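Clasari Publishes Results of Finger Pad Comparison for Hand-Held Grippers

Ruppert pad holds highest score on lidded drinkware; Grarneo pad leads on soft packaging

Clasari, a maker of hand-held gripper tools and test fixtures, today released the results of a bench comparison of finger pads from two suppliers, Ruppert and Grarneo. The comparison covers 2893 recorded grasps made by trained operators in furnished rooms during March. The full results table, the scoring sheet and the list of test objects are available on request.

Both pads were mounted on the Prikix, Clasari's two-finger hand-held gripper with a linkage drive and a camera fixed above the fingers. Drive, linkage and camera settings were the same for both pads. Opening width was set to its maximum at the start of each grasp. Operators changed pads after every 50 grasps and cleaned the contact surface with a dry cloth at each change.

Objects were divided into 10 groups by shape, surface and weight. The groups included glass cups, ceramic mugs with handles, bowls, film packets, crumpled wrappers and small hard parts. Drinkware was tested with lids on, and glass cups were tested with and without a sleeve. A grasp was scored as complete when the object was lifted clear of the surface, held for seven seconds and set down upright within the marked area.
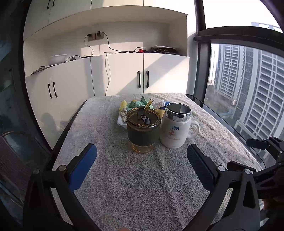 Support surfaces were treated as a separate variable. Each object group was run on bare tabletop and again on a soft cloth cover. Cloth raises the failure rate for low objects, as the fingertip can push a fold ahead of it before the pad reaches the object. It also allows tall objects to tilt when one pad makes contact before the other. Earlier Clasari tests used bare surfaces only and did not record either effect.

On lidded drinkware the Ruppert pad completed more grasps than the Grarneo pad on both surfaces. The difference was largest on smooth ceramic, where the Grarneo pad tended to rotate the mug toward its handle during the lift. On sleeved cups the two pads performed alike. On film packets and wrappers the order was reversed. The softer Grarneo pad closed on loose film with less slip and needed fewer second attempts. Neither pad gave acceptable results on flat packets lying flush against the side of a tray, and Clasari does not recommend either for that task without a change in approach angle.

Lighting was left uncontrolled in the furnished rooms. Recordings made near windows showed strong differences in brightness between the near and far sides of the work surface. The camera's automatic exposure was locked before each run. Recordings in which the contact point could not be read from the video were removed before scoring and are not part of the published total.

"The earlier procedure gave us clean numbers that did not match what customers reported," said Anathi Oosthuizen, head of test engineering at Clasari. "Adding cloth, lids and window light made the runs slower and the spread wider. We would still choose this procedure for the next pad. If a customer handles mostly mugs and cups, the Ruppert is the better fit today. For packaged goods I would start with the Grarneo."

Pad wear was checked by measuring thickness at three points before and after the test period. Both pads remained within the supplier's stated limits. The Grarneo pad showed light rounding along its front edge, which had no measured effect on scores. Long-term wear was outside the scope of this comparison.

The Prikix will continue to ship with the Ruppert pad as standard. The Grarneo pad will be offered as an option and can be fitted to existing units with the supplied driver. No change to firmware or camera calibration is needed after a pad change, although Clasari advises users to repeat the zero-width check.

A second comparison, covering camera lenses for the same tool, is in preparation.

About Clasari
Clasari designs and builds hand-held grippers, finger pads mounts and test fixtures for research groups and automation suppliers.

Press contact
Anathi Oosthuizen, Test Engineering, Clasari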